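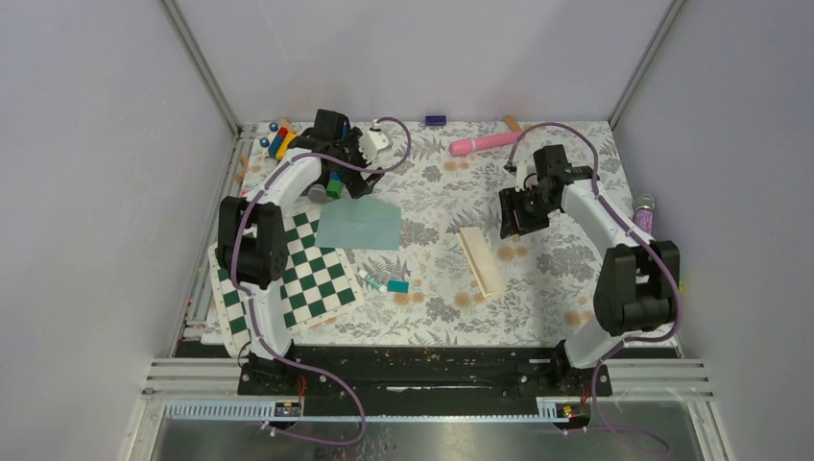

Slide 4. Reko, both arms mounted, seen from above.

Start with the mounting. Both bases sit at the front edge of the table, one per side. The arms are the same build: white links, black joint housings, a white bracket at each wrist.

Point out the purple cable. It runs from the wrist along the forearm, past the elbow and down to the base. We left slack at the elbow. First version had none, and Moushumi replaced a connector after 21 cycles. Current routing is at 663 with no faults.

Walls are plain on three sides. The tablecloth is patterned on purpose: printed flowers give the detector something to get wrong. Orange ones cause most of the false picks. Numbers on slide 6.

Budget: over 300 hours of shop time at Patwary, most of it on wiring. Obaidul has the breakdown if asked.

Known issue: the left arm drifts after 30 minutes of running. Cause not found. Say so.

Pause for questions, then slide 5 (Iresha, gripper fingers).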